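An afternoon at the Olalside solvent works

The bus to Olalside drops you at a roundabout and leaves you to guess. I guessed wrong, walked past a tyre fitter and a place selling conservatories, and arrived at the Stitdale gate eleven minutes into the safety talk. They made me watch it from the start, alone, in a small room with a kettle I was told not to touch.

Stitdale open the works to visitors every August. The firm makes and repackages acetic acid, acetone and a handful of cleaning chemicals sold under the Prasasero name, and the tour promised "the whole journey from tanker to bottle". It covered most of the journey, with a long stop at the toilets.

Our guide was Lizeth Urrego, who runs the filling hall and has the carrying voice you get from talking over pumps. She began with the smell. Glacial acetic acid is what you get when you take vinegar and remove nearly everything that makes it suitable for chips. It burns skin, its vapour catches fire if you warm it enough, and it freezes at just under 17 degrees, so the store is heated even in summer. The word glacial, she said, refers to the crystals and has caused a good many new starters to put it in the fridge.

Drums come in on the east side and are checked against the delivery note before anyone opens anything. There were 592 on the racks that day according to the whiteboard, which also said somebody owed Mfaume for milk. Acids sit at one end and alkalis at the other, with a wall in between and separate drains. Oxidisers have their own building, a good walk off. I asked what would happen if they were all kept together. Lizeth looked at me for a while and then carried on to the next bay.

The filling line was the best part. Bottles go round, get filled, get capped, and every so often one is knocked off by a metal arm for being slightly underweight. Batch 938 was running when we arrived and batch 944 was already chalked up for the evening - I never learned what became of the ones in between.

We each had a go at reading a label properly. My group scored 3 out of ten. We knew the flame and the skull but took the corrosion symbol for a warning about hand-washing.

Practical notes: wear closed shoes, since sandals get you sent home, and leave contact lenses out if you have glasses. The goggles fit over most frames. Tea is served afterwards in the office block, well upwind, and the biscuits are decent. The last bus back goes at 5.40 pm and doesn't wait for questions.

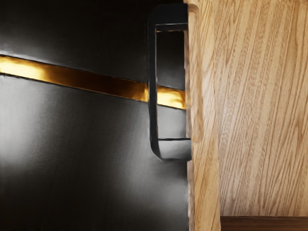 Dark grey and gold, with a wooden edge. Computer render.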